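Storing Apples in Clip-Lid Tubs
Craig Shearer, 22 Jan 2026

Cut fruit and small whole apples keep better in a closed tub than in an open bowl. Check the lid first.

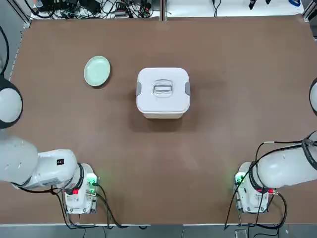 Locking tabs wear before the tub does. Press each side until it clicks, then lift by the lid over a sink. A carrying handle that lies flat, as on the white lid here, lets a second tub stack on top.

Sort on a plate before filling. Bruised fruit goes to the kitchen – use it first.

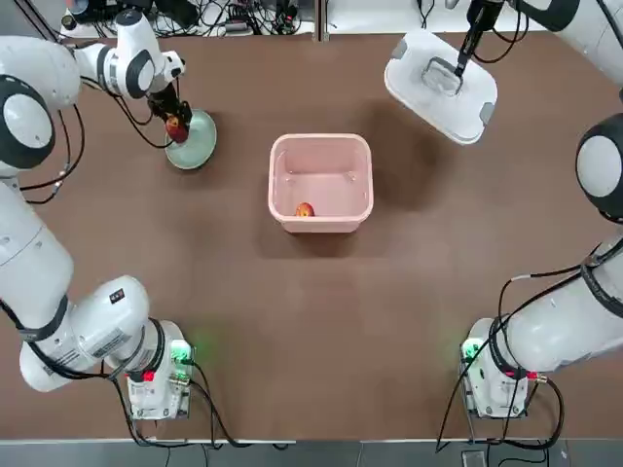

Photo: Kenneth McIver / Skustora

Set the lid aside, underside clean. Keep small apples together and leave space below the rim.

Do not wash until use. Surface water shortens storage.

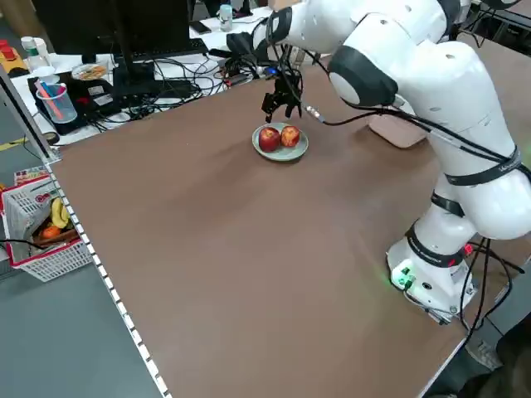 Closing and cleaning

Seat the lid flat, then close the tabs. Wipe the seal every 17 to 20 days – a drop of dish soap is enough. Replace a seal that has gone stiff.
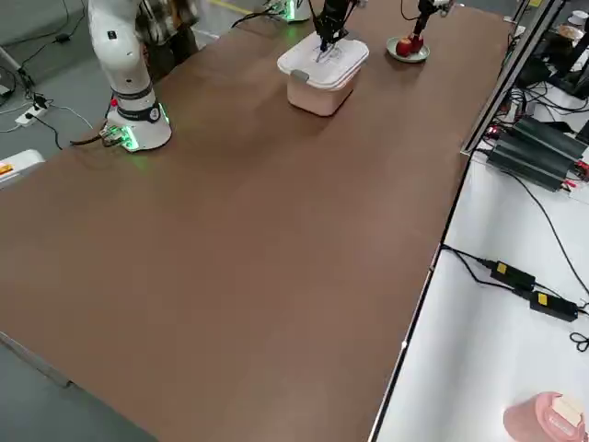
Pink tub with white lid, apple on the plate.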